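Angate workshop, lower level – walk-through checklist, April
Checked by: Palesa Le Roux

Stairs, handrail: OK
Pipes along ceiling: OK, no drips
Step up to concrete area: edge needs tape
Wooden slatted mat: move it square to the step 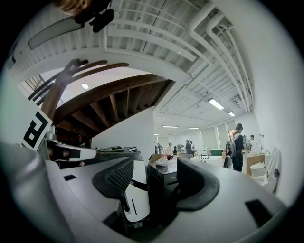
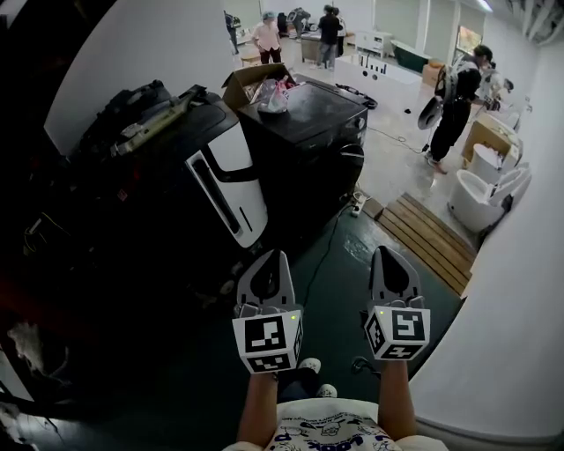 Cable across green floor: trip hazard. Reroute along the wall or cover it.
Power strip: keep off the floor, label 13
Tops of machines: clear bags, straps and boxes before start-up
Extinguisher tag: renewed

Comments: the floor paint gets slick when wet – mats are on order from Stikton. Đạt Trịnh to recheck the cable on Sunday.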